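Cirillo Says She's In, and Cadby Finally Has a Real Primary

Well, we have a race! Ada Cirillo stood on the steps of the old Hedberg furniture store just after noon and told a pretty good-sized lunch crowd that she's running for mayor of Cadby. I had half a sandwich in one hand and my notebook in the other, so forgive me if a few of the quotes below are on the short side.

If you've been following along, you know this had been looking like a quiet year. Mayor Ott Adomaitis filed early, raised his money early, and spent most of the spring going to ribbon cuttings. His only opponent until now was Ivana Cáceres, the council member from the Petdale side of town, who has been knocking on doors since the snow melted and has a sore ankle to show for it (she was wearing the boot again when I ran into her at the post office).

Cirillo makes it three. She spent 17 years running the county elections office, so she knows where every precinct line in the city is, and she lost the last mayor's race to Adomaitis by 29 votes after a recount that dragged on past Thanksgiving. I covered that recount. I still have the parking tickets.

Her speech was short and mostly about the water bills. She wants the city to cancel the rate increase the council passed over the winter, and she wants the Dobre Street bridge reopened to cars before anybody spends another dime on the riverfront. "I'm not mad at the mayor," she told us. "I'm mad at my water bill, and he signed it." That got the biggest cheer of the day, plus a long honk from a delivery truck that may or may not have been political.
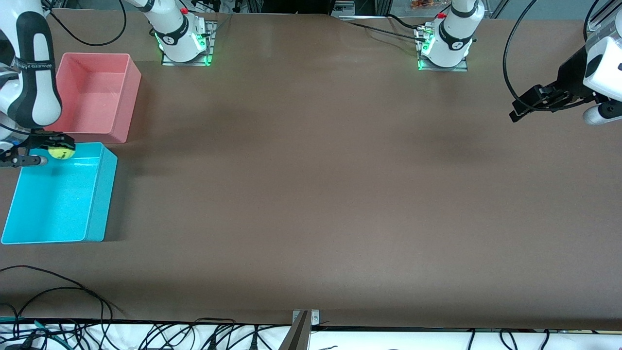
The mayor's people had a response in my inbox before I'd made it back to my car. It came from his campaign manager, Gintarė Butkienė, and it said the rate increase is paying for pipes that should have been replaced when she was in grade school. She also pointed out that Cirillo hasn't said where the bridge money would come from. Fair question — I asked Cirillo the same thing, and she told me a full plan is coming in June.

Cáceres was friendlier about it. She called me back from somebody's porch, out of breath, and told me she likes Ada, she's glad to have company, and she isn't going anywhere. She voted against the rate increase, you may remember, and I'd guess we'll be hearing a lot more about that vote now that somebody else is running on it.

A few nuts and bolts. Cirillo needs 30 signatures from each ward to get on the ballot, and Kanako Iwasaki at the city clerk's office told me the petitions hadn't been turned in when I called late in the afternoon. Turnout is the other thing to watch. Only 1,364 people voted in our last primary, so a couple of busy blocks in Petdale could swing the whole thing.

All three candidates have said yes to a debate at the high school, though they're still arguing over the format. Butkienė wants written questions, and Cáceres wants an open mic. Cirillo told me she'd take either one as long as they fix the air conditioning in the auditorium first. I'll post the date as soon as they settle on one.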